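4.3 Setting Up a Shared Worktable

The Plisden booking panel, model 3258, controls access to shared worktables and their power outlets. Complete the steps in this section for each table before it is opened for booking. Administrator rights are required.

1. On the panel, select Tables, then Add New. Enter a table name of up to 20 characters. Names may not be changed while a booking is active.

2. Select the outlet group that serves the table. Each group supports a combined load of 2000 watts. If the equipment on the table exceeds this load, divide it between two groups before you continue.

3. Upload a reference picture of the table. The picture is shown to users on the booking screen beside the table name. 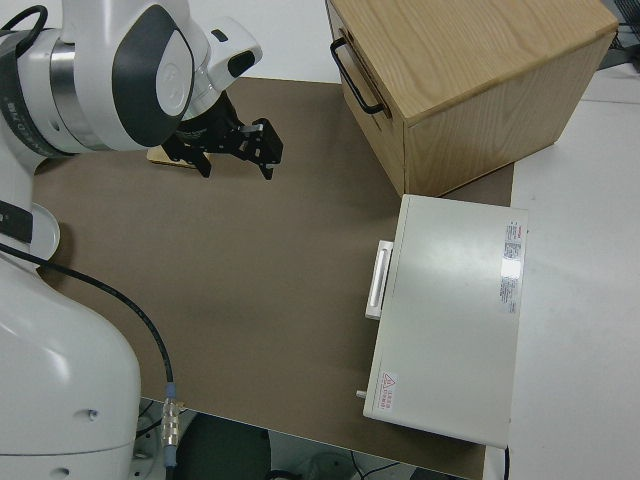 4. Set the booking length. The default is two hours. Longer bookings must be approved by the administrator named in Section 2.

5. Select Save. The status light turns green when the table has been registered.

Note: A panel can hold up to 33 tables. To register more, connect a second panel as described in the Ullus Network Guide.

CAUTION: Do not switch off the panel while the status light is flashing – table records may be lost.

4.4 Changing Table Details

To change the name, outlet group or picture of a table, select Tables, choose the table and select Edit. Changes take effect at the end of the current booking.

If the Edit button is gray, another administrator has the record open. Wait for the record to close, or select Request Access.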